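trelgate-elfer: Elfmeter aus dem Trelgate-Pokal

Lesezeit: 4 Minuten

Hallo und schön, dass du dich hierher verirrt hast! In diesem Repo liegt meine Sammlung von Elfmetern aus dem Trelgate-Pokal, also dem Wettbewerb, in dem Trorosgate und Drarton sich jedes Jahr gegenseitig rauswerfen und hinterher beide behaupten, die Liga sei sowieso wichtiger. 171 Elfmeter aus sechs Spielzeiten, jeder mit Schütze, Ecke, Höhe, Spielstand und Ergebnis. Angefangen habe ich damit, weil ich in der Kneipe behauptet hatte, dass Linksfüßer öfter flach schießen. (Stand der Dinge: Ich weiß es immer noch nicht, dafür sind es zu wenige Linksfüßer.)

Was drin ist

elfmeter.csv ist die Haupttabelle, eine Zeile pro Schuss. vereine.csv enthält die 20 Vereine mit Kürzel und Heimplatz. In spiele.csv stehen alle Partien, auch die ohne Elfmeter, damit man Quoten pro Spiel rechnen kann. Verbunden wird alles über spiel_id. Die Schützen haben nur eine Nummer und keinen Namen, das war mir bei Amateuren wichtig, und bitte versucht auch nicht, die Namen über die Aufstellungen zurückzubasteln.

Die Spalten, die Fragen auslösen

ecke: links, mitte oder rechts, und zwar immer aus Sicht des Schützen! In der allerersten Version war das gemischt und ich habe einen ganzen August damit verbracht, es geradezuziehen. Falls du noch eine alte Kopie hast, wirf sie weg.

hoehe: flach, halbhoch, hoch. Flach heißt unterhalb vom Knie des Torwarts, wenn er aufrecht steht. Ja, Torhüter sind verschieden groß. Ich lebe damit.

anlauf: kurz, normal, lang oder leer. Leer heißt, dass man den Anlauf auf dem Video nicht sieht, meistens weil jemand davorsteht.

ergebnis: tor, gehalten, pfosten, daneben. Latte zählt als pfosten. Nachschüsse stehen in einer eigenen Spalte und machen aus gehalten kein tor, darüber habe ich mit Kelly Bunting ziemlich lange gestritten und am Ende gewonnen.

druck: von mir vergeben, 1 bis 5, reines Bauchgefühl. Bitte nicht ernsthaft damit rechnen, oder wenigstens dazuschreiben, dass es mein Bauch war.

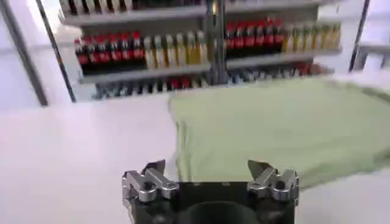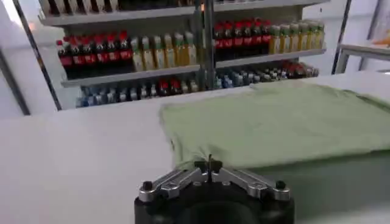
Hellgrünes Tuch auf weißer Tischplatte

Wie die Daten entstanden sind

Die meisten Schüsse stammen aus Vereinsvideos, der Rest aus Spielberichten. Beim Sichten habe ich jeden Elfmeter zweimal angeschaut, einmal in normalem Tempo und einmal Bild für Bild. Nele Maes hat dann blind nachkodiert, also ohne meine Werte zu kennen. Bei der Ecke lagen wir fast immer gleich, bei der Höhe deutlich seltener, und beim Anlauf reden wir lieber nicht drüber. Wo wir uns nicht einig wurden, steht in der Spalte strittig ein ja, und eingetragen ist Neles Wert (sie hat selber im Tor gestanden und schlicht das bessere Auge).

Cempaka Entili hat die Spielberichte von Drarton abgetippt, die es nur auf Papier gab, in einer Handschrift, für die man eigentlich Schmerzensgeld bräuchte. Danke!!

Was schief ist

Elfmeterschießen fehlen komplett, nur Strafstöße aus dem laufenden Spiel sind drin. Die frühen Runden sind dünn besetzt, gefilmt wird halt eher das Halbfinale als die erste Runde auf dem Nebenplatz. Trorosgate ist dagegen überrepräsentiert, weil die dort alles filmen, inklusive Aufwärmen. Wer Vereine vergleicht, sollte das im Kopf haben. Und aus so wenigen Schüssen pro Torwart lässt sich keine Rangliste bauen, auch wenn ich verstehe, dass man möchte. Ich habe es auch probiert.

Benutzen

CSV, Semikolon als Trenner, UTF-8, Dezimalkomma. Wenn dein Programm bei den Umlauten Quatsch anzeigt, liegt es fast sicher an der Kodierung beim Import. Die Lizenz ist CC BY 4.0, also nehmt, was ihr wollt, und nennt das Repo. Schickt mir gern, was dabei rauskommt, Leonie Camenzind hat zum Beispiel eine sehr hübsche Grafik zu Schüssen in die Mitte gemacht, die hängt jetzt bei mir im Flur.

Änderungen

8. Dezember 2022: Doppelte Einträge aus der zweiten Runde entfernt (gefunden von Veronika Aigner), Spalte strittig ergänzt, Tippfehler bei den Heimplätzen behoben.

Offen: Elfmeterschießen als eigene Datei, außerdem Wetter, falls mir jemand eine brauchbare Quelle nennt. Fehler bitte als Issue melden, am liebsten mit spiel_id und Spielminute.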